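Order Picking Automation at Mussa: Frequently Asked Questions for Staff

Last updated 27th May

This page answers questions raised by employees of Grarkex about the introduction of humanoid picking robots at the Mussa site. It applies to permanent, part-time and casual staff in order picking, replenishment and dispatch. It does not replace the consultation process set out in the enterprise agreement.

What work will the robots do?

The robots will pick single items of fresh produce from open shelving and carry them in a hand basket. This is the task currently listed as "loose item picking" in the position description for Grade 2 pickers.

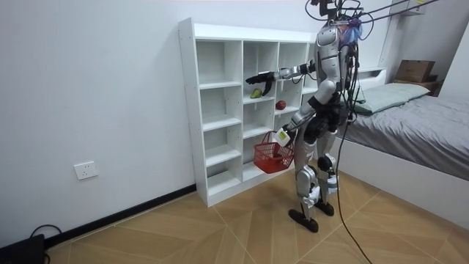 Bulk picking, chilled goods and anything packed in glass remain with staff. Any proposal to extend the robots to another category of goods must go through consultation first.

Will any positions be made redundant?

No position at Mussa will be made redundant as a result of the program. There are 14 employees whose duties include loose item picking. Each has been offered a meeting with Marisol Cusi, Workforce Relations, to discuss a revised roster and any change in duties. Employees may bring a support person or delegate.

What will change in my working day?

Pickers in the affected area will spend less time walking between shelves and more time checking completed baskets, restocking compartments and responding to stoppages. Some employees have told us they are concerned about standing in one place for longer. Rotation between checking and restocking will therefore take place every 2 hours, and seating will be provided at the checking bench.

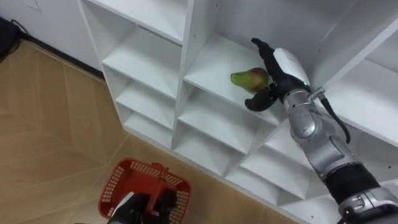 A pear being picked from a shelf compartment, with the basket carried in the other hand.

Who is responsible for the quality of a basket picked by a robot?

The employee checking the basket decides whether it goes to dispatch. Bruised or incorrect items are to be set aside and entered in Radach under the code for machine picks. These entries do not count towards any employee's individual error rate.

May I enter the picking area while a robot is working?

Only employees who have completed the Simen induction may enter, and only after the area lead has paused the robot. Robots must not be touched, steadied or handed items.
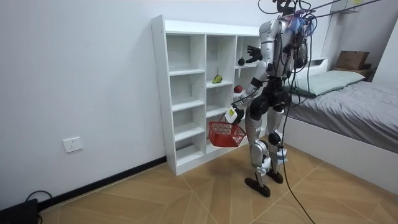 Cables on the floor are to be treated as a trip hazard at all times, including when the robot is paused. Please report any near miss to Segundo Llanos, Safety Coordinator, before the end of your shift.

What training is offered, and is it paid?

The induction takes 4 hours and is held in rostered, paid time. Employees who wish to become area leads may apply for a further course of 5 days. Area leads are paid at Grade 3 from the first shift in the role. Course materials are available in English and Spanish.

Will the robots' cameras be used to monitor staff?

Camera recordings are used for maintenance and for reviewing picks. They will not be used for performance management or to check attendance. Employees may ask in writing to see any recording in which they appear.

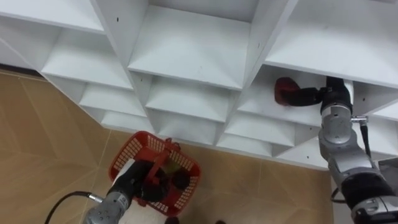
What happens if I do not wish to work alongside a robot?

Employees may request a transfer to bulk picking or dispatch at their current grade. Requests are to be made in writing to Nidia Castaño, Site Manager, and will be answered within 14 days. A request will not affect an employee's hours while it is being considered.

Where can I send a question that is not answered here?

Questions may be sent to Workforce Relations or raised with your delegate, Orlando Villca. Replies that concern all staff will be added to this page.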